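Resting a Quince Liqueur: Notes on Sugar, Proof and Patience

30 June 2025
By Emese Bodnár

4 comments | 11 shares

The second batch of quince liqueur went into bottles last week, and I have been asked by enough people for the method that it makes sense to write it down once and point at it. This covers the steep, the sugar and the filtering. It does not cover distilling, which I don't do and which is illegal at home where I live.

The fruit came from the Kerekes orchard at the end of last season. I grated it and froze it in flat bags the same evening. Freezing breaks the cell walls, and quince is hard enough that this makes a real difference to how fast the spirit picks up color. Fresh grated quince gave me a pale, rather green-tasting steep after a month. The frozen fruit passed that in under two weeks.

For the base I used Gondholm neutral spirit, cut with water. My first batch was made with the spirit at full strength, on the theory that stronger alcohol pulls out more flavor. It does, but it also pulls out more of the bitter material near the core, and the result needed so much sugar to balance it that it drank like syrup. This time I cored everything before grating and brought the spirit down before it touched the fruit.

The quantities were 2000 g of grated fruit to 3000 ml of cut spirit, in a glass jar with a clamp lid. Keep the fruit under the surface. Anything that floats above the liquid goes brown and brings a stale apple taste with it. I use a small glass plate as a weight. A bag of water also works, if you trust the bag.

Sugar is where most of the recipes I've read go wrong. They give one number and add it at the start, before anyone can know how sweet or sharp the steep will be. I strain first, then make a plain syrup, and sweeten a measured sample in small steps with a syringe. When the sample tastes right I leave it overnight and taste it again. It nearly always seems sweeter the next day, so I go back one step and scale that figure up to the full jar. For this batch the final figure was 381 g of sugar dissolved in its own weight of hot water and cooled. Write your number down on the jar. I lost the one from batch one and had to guess.

Remember that syrup is part water, so it lowers the proof. If you worked out your dilution before the steep and ignored the syrup, the bottle will be weaker than the label says. The fruit also gives up water of its own. I don't have a clean way to measure that part. A hydrometer reads wrong once there is sugar in the liquid, so anything I wrote on the label would be a calculation and not a measurement. I leave the proof off.

Filtering took longer than everything else put together. Quince has a lot of pectin, and pectin clogs paper almost at once. The order that worked was a coarse sieve, then washed muslin, then a long rest in the refrigerator, then siphoning off the clear part and sending only the cloudy bottom through paper. I tried the Flimari filter funnel that was recommended in the comments on an older post. It is well made, and it clogged too. Pectic enzyme added at the start would probably fix this. I have some on order and will try it on a small jar.

As for taste, at bottling it was hot and a little flat, with the fruit sitting behind the alcohol. Compared with the shop bottle from Fokora that I keep as a reference, mine is drier and has more of the rough, grippy finish that quince has when raw. I like that. My neighbor did not — she thought it needed honey, and she may be right for a small glass after dinner. I put aside 3 bottles to test this, one plain, one with a spoonful of acacia honey and one with a strip of lemon peel.

The rest are in the cupboard under the stairs until August, when I will open the first one and update this post. Corks are fine if the bottles stand upright. I had one cork crumble after lying on its side in strong spirit, and getting the bits out meant filtering again.

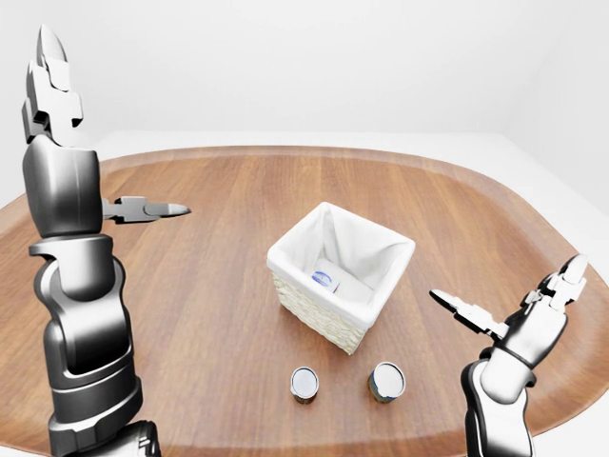
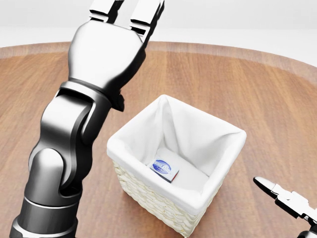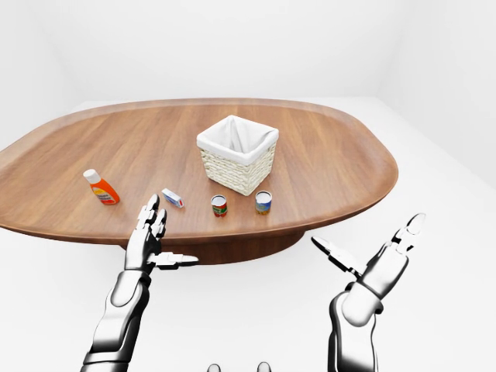
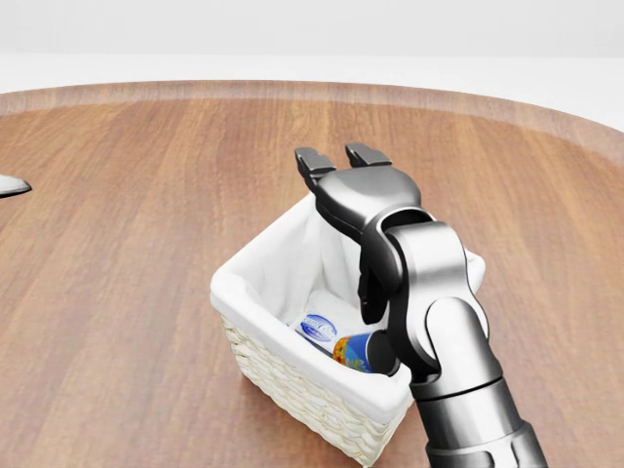 Computer renders, wooden tabletop.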